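Kaltby two-seater sofa: nine months on

Posted September 22, 2020 by Maribeth Salazar

I bought the Kaltby last December for the waiting area at our accounts office, against my own advice. The website promised "club comfort in a compact size". I have sat on a lot of compact sofas and have yet to find the club.

Delivery was booked for a morning and came at teatime. The driver left it in the lobby, wrapped, and the order number on the label (2534) was for somebody else's footstool. Gatorine sorted that out after 3 phone calls.

Blue was my colleague's choice. I wanted grey and lost.
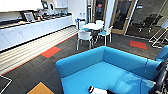

Comfort

Fine for a short wait. The seat is too deep for anyone of my height, so I either perch or slump. The shop says the foam will hold its shape for years, and I'll believe that when I see it. Mine already gives more on the left, where everyone sits to be near the plug socket.

Cleaning is where I expected trouble. The Sumel fabric spray they talked me into cost 13 pounds and did nothing that a damp cloth didn't do.
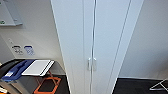
I also tried it on a coffee ring, left it overnight as the leaflet says, and still had a coffee ring. A bit of washing-up liquid shifted most of it. Save your money.

Then the guarantee. It covers the frame and leaves out the feet, the cushion and "ordinary use" — so I'm not sure what is left to go wrong. 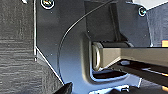 I asked for that in writing and got a voucher for 80 pounds off my next order, which I haven't used. The Malabanan two-seater costs a little more and has a removable cover, and I'd look at that first.

Would I buy the Kaltby again? At the sale price, perhaps. At full price, no.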